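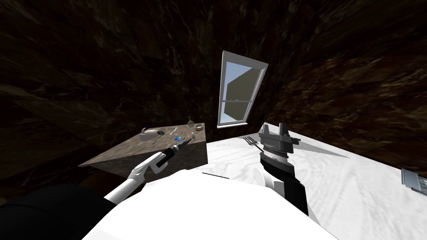
From: Loredana Palumbo
To: Brurkow Sourdough and Home Baking list
Subject: Re: rye starter gone sluggish

Hi Dilek and everybody,

On Sunday, Dilek Taşdemir wrote:
> I moved to Ferkent in August and my rye starter has been sulking
> ever since. At the old place it doubled by lunchtime. Now I feed it
> at 8 in the morning and by dinner it has a few bubbles and smells
> like nail polish remover. Same flour, same jar. I'm keeping 200 g
> of it going, which feels like a lot. Is it the water? Should I just
> start over?
> Dilek

Please don't start over! Mine did the same thing when I switched apartments and I was this close to dumping it down the sink. That nail polish smell usually means it's hungry, so I'd feed it more before blaming the water. You didn't say how much flour you give it, but if you're keeping all 200 g and tossing in a spoonful or two, it's eating through that in no time and then sitting there starving.

What I'd do is keep 30 g of the old starter and give it 60 g of rye and 60 g of water. Put it someplace a little warmer than the counter (the top of my fridge works, or the oven with only the light on, but tape a note to the door so you don't preheat it - ask me how I know). Do that morning and night for 3 days and don't judge it until the end. Mine looked dead on day two and then climbed right out of the jar overnight and glued the lid on.

If you want to rule out the water, fill a pitcher with the bottled kind and use that for the same few days. Graziella Testa swore her tap water was the trouble and she may have been right, but she also changed flour that week so who knows. I'd only change one thing at a time.

Oh, and save what you take out! I have a cracker recipe that uses it up, it's just discard, a bit of butter, salt and whatever seeds are in the cupboard, rolled as thin as you can stand and baked until the edges go brown. If it smells really sharp I put in a little honey too. My kids eat them faster than the bread.

Other thing, for the whole list: is anyone still going in on the big flour order? Gianni Orlandini had the sheet last time, and I'd like a bag of the coarse rye if there's enough interest. The last one I split with Ginevra Bianchini and we both ran out way too soon. I can pick up in Ferkent too if that helps, Dilek, and I'll bring you a jar of my starter as a backup, no strings attached. It's a bit stinky in the car but I'm used to it.

Let us know how it looks by the weekend!

Loredana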